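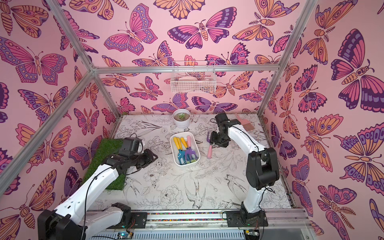 Butterfly paper on the walls, a wire basket and one tray for the hand tools.

Small garden tools get lost more easily than big ones. A spade you will always find, but a trowel goes under a bench and you meet it again in July, with rust. After I bought the same trowel for the second time I changed a few things in my potting corner, and I write them down for whoever has the same problem.

Use a tray, and a low one. I tried a bucket first, but the tools stood in it head down and I had to pull out three to get the one I wanted. In a flat tray they lie side by side and you see the heads at once. Put all the handles in the same direction. Mine has rounded corners, so the soil wipes out with one pass of a cloth.

Buy bright handles. Yellow and pink are very good, because almost nothing in a vegetable bed has these colors. If your tools have brown or green handles, wrap some colored tape near the end. My neighbor Verna Blackwood paints hers with old nail polish and it holds for one season, more or less.

Hang a wire basket on the wall for light things such as gloves, labels and string. Damp gloves dry better in wire than in a drawer. Do not put pots in it - the hook will come out of the wall, as mine did.

Cover the walls with something you enjoy. I had half a roll of butterfly paper left from the bedroom. It marks if you splash it, so I water on the other side of the room. For the floor of the corner choose a light surface, where spilled soil shows and you can sweep it before it walks into the kitchen.

Cleaning: brush the tools dry first, then wash, then dry again with a rag. Every second Sunday I rub the metal with a drop of cooking oil. The rake and the cultivator need an old toothbrush between the tines.

Keep one succulent there if you have a window near. It asks for very little water. Let the soil dry completely between waterings, and turn the pot a little each week so the rosette does not lean to the light.

The paper lining cost me nothing, and the tray and basket together were less than one good pair of pruners. Pruners, by the way, I keep separate with the blades closed, in a drawer that my children can't reach.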